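Ticket 789: Simulated arms drift while the base is turning
Opened by Jörg Thiele, November 28, 2025
Project: Skisomitz (two-arm build, shared workshop)
Status: open, waiting for one more test

Hello all,

I write this down in order, so that Soo-ah can check my steps. The problem is in the simulation only. The real base is still in parts on my bench at home, so please do not look for the fault in the wiring.

What happens: I give the base a slow turn command and I ask both arms to hold their pose. After the turn the left arm is where it should be, but the right arm has moved outward a little. If I turn back, it does not return fully. In October, before I changed the wrist model, I did not have this.

Setup: the Vindon room file, not modified. Control loop as in Ludger's branch. Both grippers open, no load.

Test 1. I restarted the simulator and loaded the room again. The error is the same.

Test 2. I switched to the gripper view and stayed in the corner with the fingers open, sending no command to the base.

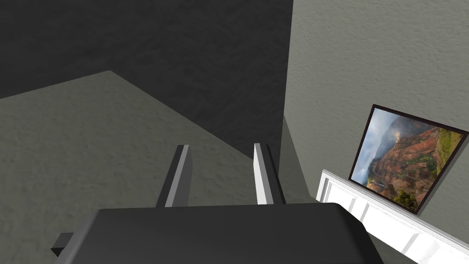

I let it run for 2,043 steps and the joint values did not change at all. So the hold itself is good when the base stands still. I repeated it with the gripper closed and got the same numbers.

Test 3. I made the turn at half speed. The drift became smaller but it was still there. At full speed it was clear to see without any plot.

Test 4. I went to the desk and kept both arms forward, the same pose I use for the pick task. I wanted to know if the furniture has some influence, for example a hidden contact with the desk. The contact list was empty during the whole run, so I think the desk is not guilty. 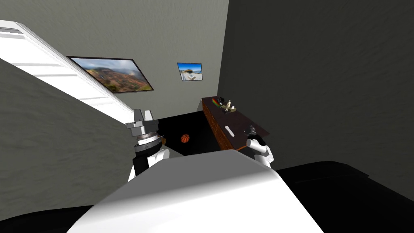

Test 4, view over the base: both arms forward, right gripper over the near end of the desk.

Reply from Lutz Ostermann:
Please compare the mass values of the two wrists. When I copied the Prarnmont wrist for my own arm, the mirror script took the shape but left the old mass on one side. I lost an evening with this.

Reply from Jörg Thiele:
Thank you Lutz, you were right about the script. The left wrist has the new value and the right wrist has still the old one. I corrected it by hand and ran the turn 15 times. The drift is much smaller now - but in the fast turns it is not zero.

Reply from Soo-ah Do:
Can you also look at the damping of the right shoulder? In your file it is on line 67, and it seems to me it was written before the wrist change. Use the left shoulder as reference and send me the log, please. Do not change the gains yet, otherwise we will not know which change helped.

Reply from Jörg Thiele:
I looked, and the two shoulders are different there. I have set the right one equal to the left one and did not touch the gains. The slow turn is clean now. For the fast turn I need a longer run, and my computer is busy tonight with another job. I will put the log in the shared folder under the ticket number.

One question for Ludger: does your branch read the mass from the arm file or from the room file? I found it in both places, and I would like to delete one of them.

Last updated by Jörg Thiele after the shoulder test

Contact the workshop | © Skisomitz build group | Back to top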